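Kekana opens its practice sim, and I spent an evening driving a gripper

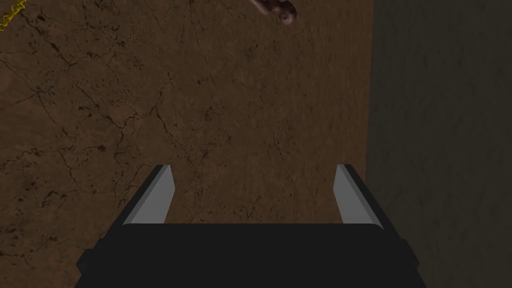

A commenter on the Kekana page, posting as Gumix, grumbled that steering a pretend arm with a keyboard teaches a robot nothing except how clumsy people are. I get it! I thought the same thing for the first half hour. Then I got a bit better, and now I'm kind of hooked.

So, the news. Kekana, the remote-control project from the folks at Skelik, let the public in this month. You sign up, you get a simulated arm in your browser, and you drive it through a task while the software saves everything you do. Those saved runs (they call them demos) get used to train the arm to do the job by itself. Skelik says it had 297 people signed up by the first night and 1677 usable demos by the end of the week, which beat what they'd hoped for.

The view takes some getting used to. You're looking from behind and above the gripper, so the big black body of it fills the bottom of your screen and the two fingers stick out in front of you. My first task was to move up to a small thing lying farther along the brown surface, close the fingers on it, and lift. Easy, right? I overshot it, backed up, overshot it the other way, and ended up pinching nothing at all. The depth is what gets you. I kept thinking I was lower than I was.

You can steer with the keyboard, a game controller, or a phone you tilt around in your hand. I liked the controller best by a mile. The phone felt fun for a couple of tries and then my wrist started to complain.

One thing I didn't expect: they want your messy runs too, as long as you get there in the end. The help page says a demo where you miss and fix it shows the arm how to recover. Runs longer than 600 seconds get tossed, though, and I lost one that way (I'd gone to answer the door).

The other half of the plan is real hardware. Brernell is setting up a shop in November where you can grab an actual arm by the wrist and walk it through the same tasks, with 33 spots in the first round. I put my name down. Still waiting to hear back, and in the meantime I've got a few more demos to send in tonight.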